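Siludholm Standing Desk Mat, 108 cm: Review

Posted Mon 26 October

I stand for most of my working day, and the mat I had before went flat in the heel area within a year. The Siludholm came from Joltico in a long box, rolled up, with a strap at each end. It weighs enough that I dragged it down the hall.

Out of the box it curled at both short edges. I laid it upside down overnight with books on the corners and the curl was gone by lunch the next day. There was a rubber smell in the room for 8 days, strongest in the afternoon when the heat was on.

The foam is firm. If you are used to a soft kitchen mat you may not like it at first. My calves were sore the first week and fine after that. I wear socks at my desk, and the surface does not catch on them. 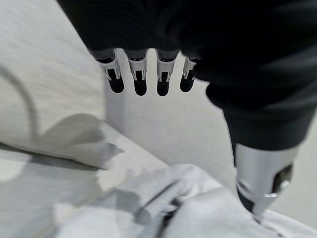
One reader wrote in to say that the firm foam is fine in shoes but too hard barefoot, and that the Nallau mat is kinder on the heels at a lower price. I tried the Nallau for two weeks last November. It is softer, but my chair casters left dents in it that stayed.

Cleaning is a damp cloth and dish soap. Crumbs collect along the beveled edge and need a brush. The underside grips bare floor well and slides a little on low carpet.

I paid 70 dollars. Shipping was free, but returns are at your own cost, and a roll this size is not cheap to mail. The Obeidat store downtown keeps one on the floor if you want to stand on it first.

Rating: 8 out of 10.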